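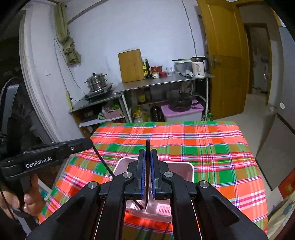
Figure 5.1 A chopstick above a pink divided basket.

Chapter 5
Planning a Kitchen Remodel

A kitchen remodel begins on paper. Before any cabinet is ordered, the contractor and the owner agree on a scope of work, a budget, and a schedule. This chapter covers all three and follows one job, the Derkach kitchen, from first visit to signed contract.

The Derkach kitchen was small, with a single window and one door to the hall. The owners wanted more counter space and a gas range. Their contractor, Deepak Rana, measured the room twice and found the back wall out of square.

Section 5.1 explains how to measure a room and draw it to scale. Section 5.2 deals with permits and inspections. Section 5.3 shows how to compare bids. Key terms are in bold and are defined at the end of the chapter.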